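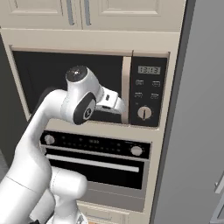

Progress report to the Hinds fund: kitchen demonstrations in simulation

Prepared by Marama McKinnon, Bustum project, Emalville
August 31, 2023

1. Work done this period

We set out to gather 2780 demonstrations of single-arm kitchen tasks, all in the simulator, and that number has been reached. Each one is driven by a person from start to finish and saved with the joint positions, the gripper state and the rendered views. Tayla Te Moana and Ewan Lowther did most of the driving. Kvido Machala looked after the kitchen layouts and the replay checks.

The tasks are opening and closing appliance doors, and picking up and placing small items on the counter. Cabinet fronts, worktops and wall colours change between layouts, so that the learner does not come to rely on one particular kitchen.

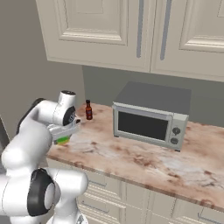
Counter work has gone more quickly than door work. A pick is usually over in a few seconds, and a poor one can be thrown away and driven again at little cost. Doors take longer. The arm has to reach the handle at a sensible angle and then follow the swing without its elbow meeting the units below. Ewan now drives the door tasks in blocks of 30 with a break between them, and fewer of his runs are being rejected.

2. Quality checks

Every demonstration is replayed before it is accepted. We found 31 that did not replay as recorded – the gripper slipped off the handle the second time through. Kvido traced this to a contact setting that differed between 2 of our machines. The setting is now the same on both, and the runs have been driven again.
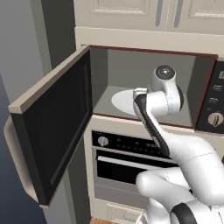 We have also tightened the rule for when a door task counts as finished. The earlier rule passed a door that was only slightly ajar, which taught the learner to stop too soon. Older door runs are being marked again under the new rule, and this should be complete before the next report.

3. Next period

Aroha Fairweather will begin training on the accepted set using the Cloltau servers. We would like to move some of the remaining driving hours from counter tasks to doors, within the agreed budget, and ask for your approval of that change.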